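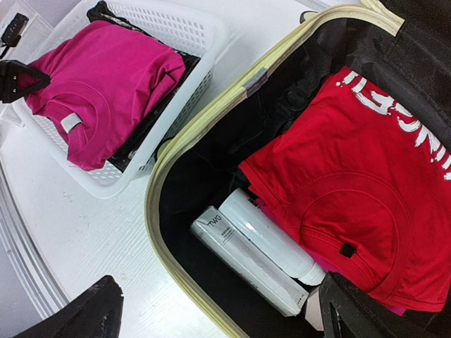 손목 카메라 시점의 의류 정리 작업. 왼쪽은 바구니 속 자홍색 티셔츠, 오른쪽은 열린 여행 가방.

회사 소개

주식회사 호키코(Hokico)는 로봇 조작 소프트웨어를 개발하는 기업입니다. 당사는 로봇 본체를 제조하지 않으며, 인식과 작업 계획, 동작 제어, 그리고 이를 현장에서 운용하는 데 필요한 개발 도구를 공급합니다. 주요 고객은 의류 물류, 숙박 시설 관리, 생활용품 포장 분야의 설비 운영사와 로봇 통합 업체입니다.

당사가 다루는 대상은 대부분 형태가 일정하지 않은 물건입니다. 접힌 옷은 집는 위치에 따라 모양이 달라지고, 가방 안쪽의 끈과 덮개는 손이 들어갈 자리를 가립니다. 검은 안감 위에 놓인 검은 옷은 영상만으로 경계를 구분하기 어렵습니다. 이러한 조건에서도 작업 순서를 세우고, 힘을 조절하고, 실패를 스스로 감지하는 소프트웨어를 만드는 것이 호키코의 사업 영역입니다.

설립과 연혁

호키코는 산업용 제어기를 개발하던 기술자 6명이 모여 설립하였습니다. 초기에는 타 사 로봇의 궤적 생성 모듈을 위탁 개발하였고, 이 과정에서 축적한 충돌 검사 엔진이 현재 제품군의 기초가 되었습니다. 이후 인식 분야의 연구 인력을 영입하면서 사업의 중심을 강체 부품 조립에서 섬유류와 혼합 물품의 취급으로 옮겼습니다.

해외 거점 설립과 함께 일제 알버스(Ilse Albers)가 연구개발 총괄로 취임하였습니다. 알버스 총괄은 계획 소프트웨어와 인식 소프트웨어를 별도 조직에서 개발하던 종전의 체계를 통합하였으며, 현재 두 분야는 하나의 저장소와 하나의 시험 절차를 공유하고 있습니다.

제품 및 기술

플리네티(Flinetti)는 당사의 인식 소프트웨어입니다. 손목에 장착된 소형 카메라의 근거리 영상을 입력으로 받아 옷깃, 접힌 모서리, 용기의 축 방향과 같은 파지 단서를 추정합니다. 손가락이 물체를 가리는 구간에서는 직전 추정값과 관절 정보를 결합하여 위치를 보정합니다. 추정값마다 신뢰도를 함께 출력하며, 신뢰도가 설정값보다 낮을 경우 상위 계획기에 재관측을 요청합니다. 반사가 강한 흰 작업대와 빛을 흡수하는 검은 직물이 한 화면에 들어오는 경우를 위하여 영역별 노출 보정 기능을 제공합니다.

그렘니스(Gremness)는 작업 계획 소프트웨어입니다. "바구니의 옷을 가방에 옮겨 담는다"와 같은 상위 지시를 접근, 파지, 이송, 배치, 확인의 단계로 분해하고, 단계마다 시작 조건과 종료 조건을 기록합니다. 단계의 순서는 고정되어 있지 않습니다. 배치할 자리가 다른 물건으로 막혀 있으면 그 물건을 먼저 옮기는 순서를 생성하고, 양팔을 쓸 수 있는 설비에서는 한 팔이 천을 누르는 동안 다른 팔이 접힌 면을 잡는 동작도 계획합니다. 계획 결과는 사람이 읽을 수 있는 문서 형식으로 저장되므로 운용 담당자가 실행 전에 내용을 검토하고 수정할 수 있습니다.

토이버(Teuber)는 제어 및 기록 도구입니다. 그리퍼의 개폐량과 손목에 걸리는 힘, 카메라 영상을 동일한 시간축에 정렬하여 저장하며, 실패한 작업을 구간별로 재생하는 기능을 갖추고 있습니다. 현장 엔지니어는 재생 화면에서 계획기의 판단과 실제 관절 움직임을 나란히 비교하고, 수정한 매개변수를 모의 환경에서 먼저 실행해 볼 수 있습니다. 기록 형식의 명세는 고객사에 공개하고 있습니다.

세 제품은 개별로 도입할 수 있습니다. 기존 계획기를 보유한 고객사는 플리네티의 출력만을 받아 사용할 수 있으며, 이 경우 당사는 연동 규격서와 시험용 데이터를 제공합니다.

시험과 품질 관리

당사의 모든 배포본은 출시 전에 1,114개 항목의 회귀 시험을 거칩니다. 이 가운데 211개 항목은 실제 로봇 위에서 수행하며, 나머지는 모의 환경에서 자동으로 수행합니다. 실기 시험에는 접힌 의류, 원통형 용기, 지퍼와 버클이 달린 가방 등 취급 난도가 서로 다른 물품을 사용합니다. 물품의 초기 위치는 시험마다 새로 정하며, 작업자가 임의로 보기 좋게 정돈하는 것을 금하고 있습니다.

시험 결과는 매주 월요일 품질 회의에서 검토합니다. 회의에서는 성공률과 함께 정지 사유의 분포를 확인합니다. 원인이 규명되지 않은 정지가 남아 있는 경우 해당 배포본의 출시를 보류하는 것을 원칙으로 합니다. 외부로 공개하는 성능 수치에는 시험 조건과 시험 물품 목록을 반드시 함께 표기합니다.

안전에 관한 기능은 별도의 기준에 따라 관리합니다. 속도 제한, 작업 영역 제한, 접촉력 상한은 계획기와 분리된 모듈에서 처리하며, 상위 소프트웨어의 오류가 이 모듈의 동작에 영향을 주지 않도록 설계하고 있습니다. 안전 모듈의 변경은 담당자 2인의 승인을 받아야 반영됩니다.

조직

연구개발 본부는 인식팀, 계획팀, 제어팀, 도구개발팀으로 구성되어 있습니다. 전체 임직원의 거의 절반이 실기 시험에 정기적으로 참여하며, 신규 입사자는 직무와 관계없이 시험장 근무를 거칩니다. 소프트웨어를 작성한 사람이 로봇 앞에서 그 결과를 확인하는 것을 당사는 기본적인 업무 절차로 두고 있습니다.

고객지원 본부는 도입 상담, 현장 설치, 운용 교육을 담당합니다. 설치 기간에는 담당 엔지니어가 고객사 현장에 상주하며, 인도 이후에는 토이버의 기록을 바탕으로 원격 분석을 제공합니다. 고객사의 작업 기록은 별도의 서면 동의 없이 제품 개발에 사용하지 않습니다.

교육 및 산학 협력

당사는 매년 7월 로봇 소프트웨어 전공 학생을 대상으로 하계 연수 과정을 운영합니다. 연수생은 그렘니스의 교육용 판을 사용하여 물품 이송 작업을 직접 구성하고, 실기 시험에서 얻은 기록을 분석하여 보고서를 제출합니다. 과정에서 작성된 보고서 가운데 공개에 동의한 것은 당사 자료실에 게재합니다.

대학 및 연구 기관에는 비영리 연구에 한하여 플리네티의 평가용 사용권을 제공합니다. 신청 기관은 연구 목적과 사용 장비를 기재한 계획서를 제출하여야 하며, 심사 결과는 신청 담당자에게 서면으로 통지합니다.

문의

제품 도입과 기술 제휴에 관한 문의는 고객지원 본부에서, 연수 과정과 평가용 사용권에 관한 문의는 연구개발 본부에서 접수합니다. 시험장 방문은 사전 신청을 받아 진행하며, 방문을 희망하는 기관은 참석 인원과 관심 공정을 신청서에 기재하여 주시기 바랍니다. 취급하고자 하는 물품이 있는 경우 견본을 지참하시면 시험장에서 파지 가능 여부를 함께 검토해 드립니다.

회사 소개 | 제품 및 기술 | 자료실 | 채용 | 개인정보 처리방침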